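Pumach 录音资料集说明

版本说明：第二次整理稿，五月更新

一、这是什么

Pumach 是一个小型的爵士乐录音资料集，收录钢琴三重奏和小号四重奏的排练录音，以及和录音对应的文字标注。录音都在 Fostau 的一间排练室里完成，演奏者是当地的半职业乐手。我整理这份资料，最初是为了自己研究节奏组的配合方式，后来有几位朋友也想使用，所以我写了这份说明。

中文不是我的母语，如果有些句子读起来不太自然，请您原谅。乐曲术语我尽量用通行的译法，没有把握的地方保留英文原词。

二、内容概况

资料集一共有 200 个录音片段，来自 16 首曲子。每首曲子有几个不同的版本，速度和调性不一定相同。曲目中一部分是蓝调形式，一部分是三十二小节的歌曲形式，还有两首是乐手自己写的，没有固定的段落结构。

文字标注有 3,000 条，分为以下几类：

段落标注：主题、独奏、交换四小节、尾声。
和声标注：每小节的和弦，按照乐手实际演奏的来写，不按照乐谱。
节奏标注：鼓手使用鼓刷或鼓棒，贝斯是两拍走法还是四拍走法。
备注：乐手之间说的话、重新开始的地方、调音的声音。

备注这一类写得不太统一。前半部分的备注比较长，后半部分只写关键词。我考虑过把它们改成一样的格式，但是改动以后会丢掉一些细节，所以暂时保留原样。

三、文件结构

audio 目录：录音文件，WAV 格式，单声道和立体声都有。
labels 目录：标注文件，CSV 格式，文字编码为 UTF-8。
charts 目录：乐手使用的谱子，扫描件，只包括他们自己写的两首。
notes 目录：我的工作笔记，内容比较零散，可以不看。

文件名由曲目编号、版本编号和片段编号组成，中间用下划线分开。例如 07_02_05 是第七首曲子的第二个版本中的第五个片段。编号的先后和录音的先后没有关系，请不要用它来推断时间顺序。

四、录音方法

排练室不大，地面是木地板，墙上挂了两块厚毯子。钢琴是一台立式钢琴，中音区有几个音稍微偏低，在慢速的曲子里可以听出来。我没有做音高修正。

话筒的位置在第一批录音和第二批录音之间有变化。第一批里贝斯的声音比较远，鼓的镲片偏亮；第二批把贝斯话筒移近以后，低频清楚了很多，可是也收进了手指碰到指板的声音。如果您的工作对音色敏感，建议把两批分开处理。batch 这一栏写明了每个片段属于哪一批。

除了切分片段和统一音量以外，没有做其他处理。没有降噪，没有加混响。

五、标注过程

标注由我和 Leanne Dawber 两个人完成。她弹钢琴，和声部分主要由她负责，我负责段落和节奏。我们先各自标注，然后一起听有分歧的地方。最常见的分歧是属和弦的变化音：左手弹得很轻的时候，降九音和还原九音很难分清楚。遇到这种情况，我们在和弦后面加一个问号。

有 11 个片段我们始终没有取得一致，两种写法都保留在 alt 这一栏里。使用的时候可以任选一种，或者把这些片段排除。

自由速度的引子没有小节线，我们只写起止时间，不写和弦。

六、建议的用途

这份资料适合用来做和弦识别、节拍跟踪的小规模测试，也适合教学生听伴奏中的互动。Sugden 音乐工作坊曾经用其中的蓝调部分上听力课，反馈是速度中等的片段最好用，快速的片段对初学者太难。

不适合的用途也需要说明。曲目数量少，乐手的风格比较接近，用它来代表整个爵士乐是不合适的。里面没有人声，没有吉他，也没有大乐队。

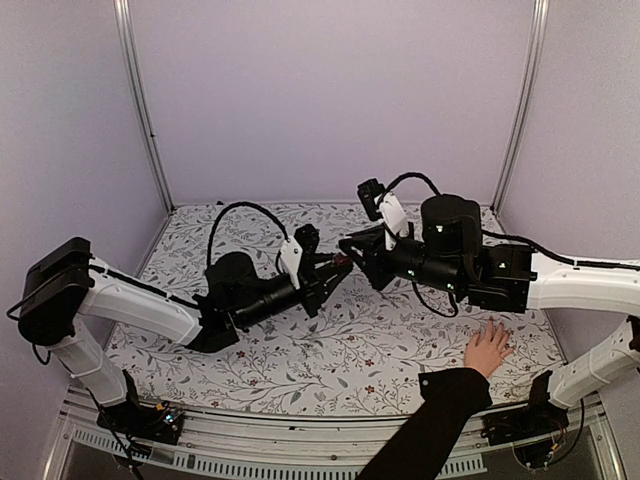 图一：工作台上的两只机械臂，台面铺印花布。

七、已知的问题

第四首曲子的第一个版本，开头缺少半拍，是录音按键按晚了造成的。
第九首曲子有两个片段的左右声道相反，在 labels 里已经注明。
第十二首曲子的尾声中可以听到门的声音。
部分节奏标注没有区分摇摆八分音符和平均八分音符，以后会补充。

如果您发现其他错误，请把文件名和大概的时间位置一起告诉我，这样我比较容易找到。

八、使用条件

研究和教学可以免费使用，请注明资料集的名称。两首原创曲子的版权属于作曲的乐手，演出或者出版之前，请先通过 Brorel 唱片社取得同意。录音片段请不要单独放到音乐平台上发布，参加录音的乐手只同意了排练资料的用途。

乐手的名字按照他们的意愿没有列出，只用乐器和字母代替，例如 bass_A、drums_B。同一个字母在不同乐器之间没有关联。

九、更新记录

第一次整理稿：收入钢琴三重奏部分，只有段落和和声标注。
第二次整理稿：加入小号四重奏部分，补充节奏标注，修改了文件名的规则。旧的文件名和新的文件名对照表放在 notes 目录中。

下一次更新打算先处理摇摆八分音符的标注，然后重新检查第二批录音里的和弦。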